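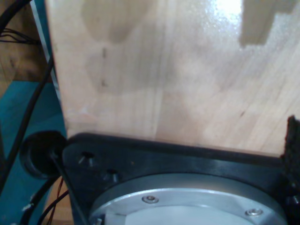
Grey stain on the board, upper left

benchrat80: Glossy wood top, stains by the cabling rack. Guy at Prallach says Kodura polish lifts them. I doubt it.

meng_fan: It got almost 14 rings off my desk.

benchrat80: Rings, sure. Old stains?

plugpuller: Leave it alone. Worry about the patching. 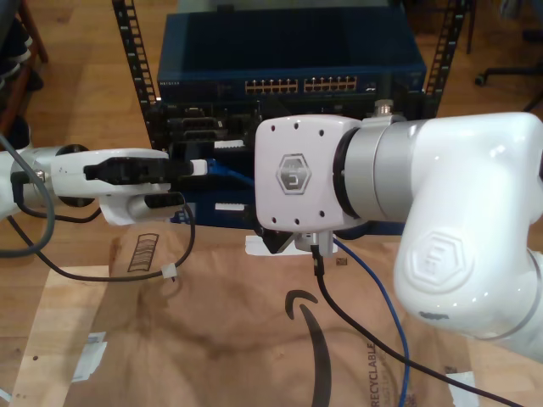 meng_fan: Would you sand it first?

benchrat80: Only by hand, on a hidden spot, and I'd still expect the grey to stay.

plugpuller: Disagree, sanding ruins the gloss.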